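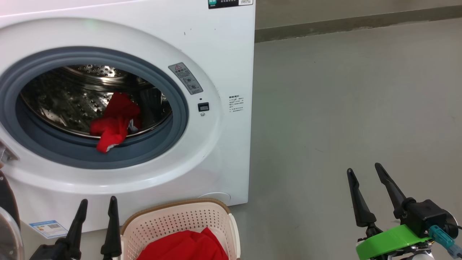
I've spent most of this year reading about river otters and the folks who live next to them, so settle in, this one's a long thread. The Ravholm marshes lost their otters before I was born, and when they started coming back the first people to notice were the eel fishers, a good while before any survey did. I was telling my sister about it on the phone while I did the wash, staring into that steel drum with its rows of little round holes, and I thought, well, that's pretty close to the old eel traps! Round mouth, holes all over so the water runs through. An otter can get into a trap like that and not get out again.

2 min read

So the fishers at Wullthorpe started fitting a guard across the mouth of each trap, bars set just wide enough for an eel. They worked out the spacing themselves one winter in somebody's shed, and it took them 9 tries (I have seen the rejects, they're hanging on a nail). By spring they had 347 traps fitted between them, and they paid for most of the wire out of pocket.

12 comments

Now the part that got me typing. The new reserve plan closes the lower channel to all fishing from October on, and the only meeting on it was held at two in the afternoon, when every boat was out. I love a reserve, I really do, I've given money to more than one. But these are the people who walk that bank every morning and know which holts are lived in - you'd think you'd want them in the room.

Over at Ekeck they did it differently. The fishers keep the logbook, the rangers copy from it, and the closed stretch moves each year depending on where the cubs are. It's slow and there's a fair amount of arguing over coffee, but folks there seem to stick with it.

If you want to read more, the Bodnár report has a good long chapter on Ekeck, starting on page 96. Skip the maps, they're printed so small I gave up. And the Wullthorpe comment period is open until the end of the month, so please do write in, even a couple of lines, and ask for an evening meeting.

96 shares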